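Workshop tips – robotics club bench
Updated 21/06/2021

Quick list for the Plunincombe club, mostly stuff we keep relearning. Add yours at the bottom.

Clear the bench first. Only the parts for that run stay out – pens, drink bottles, phones go on the shelf. Practise on one colour of part untill the pick is steady, then mix them. 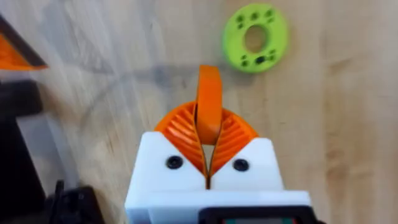
Screws. Snug, then stop. Printed housings strip fast and a reprint ties up the printer all evening. Black screws go in the jar lid, not your pocket.

Ribbed fingers – wipe with a damp cloth, no solvent. Dust in the ribs kills the grip. Check for splits near the base, swap 2 at a time so they match.

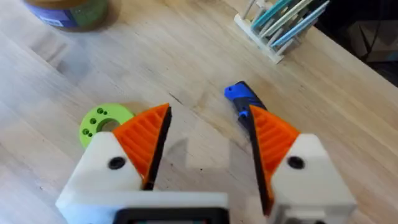
Wood tops mark easily. Old tea towel under anything heavy. Crumbs out of cracks with a dry toothbrush, and no spray cleaner near the motors pls.

Cables – leave slack at every joint, move the arm full range by hand with the power OFF, then tie. Velcro is better than zip ties, you will be redoing it.
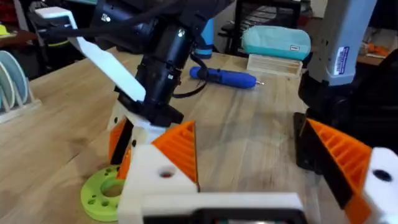
Small tools back in there box before you log off. Charge the screwdriver overnight. Rounds for the Gritaseo Cup start in Febuary so label your spares now, team name and colour. Bin 1020 is for cracked prints, we recycle those.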